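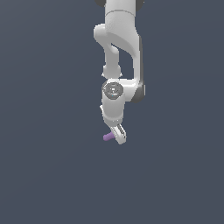
The arm in the simulator, peg in the gripper, no table loaded.

How to track down a peg that slips in simulation
2022-05-10

If your simulated gripper grabs a peg just fine and then lets it sag, spin or shoot off sideways the moment the arm moves, pull up a chair. I lost most of a week to this on the Duvus peg task, and the fix was one number in a file I hadn't opened since January. I'll go through it in the order I wish I'd done it.

My setup: a white arm with a parallel gripper, a little purple peg, and the Kuzmenko scene loader feeding everything into our simulator, Stendetti. The task is simple (pick up peg, carry peg, put peg in hole). Out of 156 runs overnight, 17 ended with the peg in the hole. The day before, nearly all of them had! So something had changed, and of course I was sure it wasn't me.

Step 1. Get rid of everything else

Make a copy of your scene and strip it down. No table, no walls, no bin, no floor. Just the arm, the gripper and the part. I know it looks silly with the robot hanging in blue space, but a peg that's brushing a table edge behaves a lot like a peg that's slipping, and you want to know which one you've got.

Load the peg already between the fingers and close the gripper on it. Don't run the pick routine, you're only testing the hold.

Step 2. Turn gravity off and wait

Set gravity to zero and run 500 steps with the arm frozen. The peg should sit there like a rock. If it creeps or jitters with nothing pulling on it, you have a contact problem, and you can skip to step 4. Mine crept. Very slowly, toward the left, with a bit of a droop at the free end. I'd been staring at full-speed replays for days and never caught it.

If yours sits still, go on to step 3.

Step 3. Turn gravity on, then move one joint

Bring gravity back and wait another 500 steps. Still good? Now rotate the wrist only, slowly, and watch. Then do it again at your normal speed. If it only slips at speed, your grip force is probably too low for the acceleration you're asking for. Raise the force a little at a time until it holds, or slow the arm down. Please don't crank it straight to the maximum like I did, because the fingers will sink into the peg and the solver will fire it across the room. Fun to watch once.

Step 4. Look at the collision shapes

Switch the viewer from the pretty meshes to the collision shapes. Check these:

Do the finger pads touch the peg along their length, or just at a corner?
Is the peg's collision shape the same size as the one you see?
Are both fingers closing the same distance?

My peg looked perfect in the normal view. In the collision view it was a skinny stick inside the purple part, and only one finger was really pressing on it. The scale in the part file was set to 50 for the visible mesh and something else entirely for the collision mesh. I'd changed one of them back in January and forgotten the other, and a cache clear finally made the loader read the file again. So yeah, it was me.

Step 5. Fix it and put things back slowly

Match the two scales, reload, and repeat steps 2 and 3. Then add the table back, then the hole, then the pick routine, running a small batch after each one.

Before you send any of this to a real arm, rerun the hold test with the force limit from the real gripper. We share our task files with the Ginanton cell, and a grip force I'd bumped up to hide a bad mesh was sitting in there ready to go. I caught it while cleaning up. Check the force, the speed and the part file, and write down what you changed!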